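## 4. Hanging and Folding on Your Sernia Rack

Now for the fun part! Your rack is standing, the rail is snapped in, and you get to put clothes on it. Take your time with this section the first time through. After that you'll do it without thinking.

### 4.1 Before you hang anything

1. Push down gently on each end of the rail. Both plastic connectors should stay put. If one clicks or shifts, go back to step 7 in Section 3 and seat it again.
2. Run a dry cloth along the rail, end to end, and over the joint where the two tube sections meet. A little packing dust is normal.
3. Set the rack beside a table or other flat surface. You'll want somewhere to spread things out, and a table at hip height saves your back.

**Note:** A slight tilt in the rail is fine for light clothes. If hangers slide to one end by themselves, adjust the feet until they stop.

### 4.2 Folding over the bar

This is our favorite way to hang pants, scarves, towels and anything without shoulders. It's quick, it's gentle on the fabric, and it looks great.

1. Lay the piece flat on the table. Smooth it from the middle out toward the corners with your palms.
2. Fold it once lengthwise. Line up the long edges first and let the short ones follow.
3. Hold a hanger by the hook and slide the end of the piece through the opening, over the lower bar.
4. Pull until the two halves hang close to even. Close is good enough!
5. Hook the hanger on the rail and give the fabric one light tug at the bottom to drop the creases.

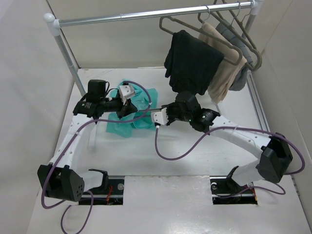 Thick fabrics like to creep. If a towel keeps slipping off the bar, fold it in thirds and try again, or let one side hang a hand's width longer than the other. Setareh Talebi, who tested the rack for us at Joddale, hangs heavy pieces first and fills in with the thin ones, and we've all switched to her way of doing it.

### 4.3 Spacing and order

- Leave a couple of fingers' width between hangers so air can get through (this matters most for damp laundry).
- Face all the hooks the same way. You'll thank yourself when you want to grab a whole bunch at once.
- Sort by color, by length, by person, by whatever makes you happy. We go dark to light.
- Keep the next piece on the table, already smoothed out, while you hang the one before it. You get into a lovely rhythm.

**Caution:** Do not hang more than 12 loaded hangers on the rail. Do not lean on the rail or let children swing from it.

**Caution:** Never load one end only with wet coats or blankets. Spread the weight, or the rack may tip.

### 4.4 Taking things down

1. Lift the hanger straight up until the hook clears the rail, then bring it toward you.
2. Slide the fabric off sideways. Pulling it down over the bar can stretch knits.
3. Park the empty hanger at the far end of the rail, ready for the next load.

Spare connectors and Jarnuvow hangers are listed in Section 7.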